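Stanero Path Rover Kit

Outdoor rover base for home builders and shared workshops
Sold by Pommont
In stock. Allow 18 days for delivery.

The Stanero is a four-wheel rover base you put together yourself. It is meant for paved paths, driveways and short grass. The kit has the frame, motors, wheels, motor driver, wiring, battery tray and camera mast. You supply the battery, the computer and the camera, so that you can use what you already have.

We build and test every version in the Skavondale shared workshop, on the same benches the members use. The only tools needed are hex keys, a small crimper, a soldering iron and a multimeter. No welding or machine work is called for. A first build takes most people a weekend, and the slow part is the wiring.

What the camera sees

The mast holds a forward-looking camera on the center line of the base. With the bracket in the standard hole, the two front corners of the body just show at the bottom of the picture. Leave them there. They give you a fixed reference when you set the camera straight, and you will notice right away if the bracket has slipped.
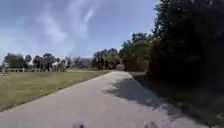 Forward view on the park path, tree shade on the right.

Shade is the main thing to tune for. A path finder that works on brightness alone will often take the border of a shadow for the border of the pavement. The sample code that comes with the kit compares color as well, and you can change the balance between the two in the settings file. Start with the supplied values and change one at a time.

In the box

Aluminum frame, 345 mm wide, in six pieces with all screws
Four gear motors with mounts
Four rubber tires, 107 mm across, on plastic hubs
Motor driver board with fuse holder
Camera mast and tilting bracket
Main switch and stop button
Battery tray with two straps
Wire set, cut to length and labeled
Printed build guide

Right edge or left edge

The sample code can follow either side of a path. Choose the side with the cleaner border. Mowed grass against concrete is easy to pick out. A verge covered in brown leaves and dried grass is harder, and the border there can look ragged to the software. On a stretch with lawn on the left and leaf litter on the right, set it to follow the left.

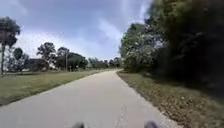 Fitting the electronics

The deck has a grid of holes for standoffs. Most small single-board computers will fit without drilling. Keep the computer toward the rear and the driver board toward the front, with the battery low between them. Run the camera cable up the inside of the mast and leave a loop at the bottom so the bracket can tilt.

We use the Shih cable clips that come with the wire set. They hold well on the frame rails but are tight to open, so check the run before you press them shut. Connect the battery last, with the wheels off the ground and the stop button pushed in.

For bends, drop the speed first and then widen the look-ahead setting. Where a path goes out of sight behind a bush, the code has only a short piece of pavement to work with, and too much speed leaves it little room to correct.
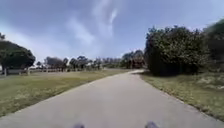 The speed limit in the settings file is given in millimeters per second. It is set to 1000 when shipped, a slow walk. Please keep it there until you have done a good number of runs with someone walking beside the rover, a hand near the stop button. The rover has no sensor for people or pets, and it must not be left to run alone in a public place. Check the rules for your park before you go.

Light changes also matter. Under a gray sky the contrast between pavement and grass drops, and a fixed exposure chosen in full sun will come out dark. Use auto exposure with the upper limit set in the guide. If your camera does not allow this, save one settings file for sun and another for cloud.

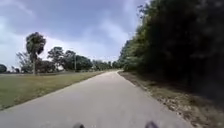

Weather and care

The base is not waterproof. Do not run it in rain or through puddles. Brush grass and grit off the hubs after each outing and check the hub screws, which can work loose on rough ground. Store the battery off the rover.

Spare parts

Tires, hubs, motors and the mast bracket are sold singly. Older kits with the round mast need the adapter plate to take the current bracket.

Page updated January 21, 2020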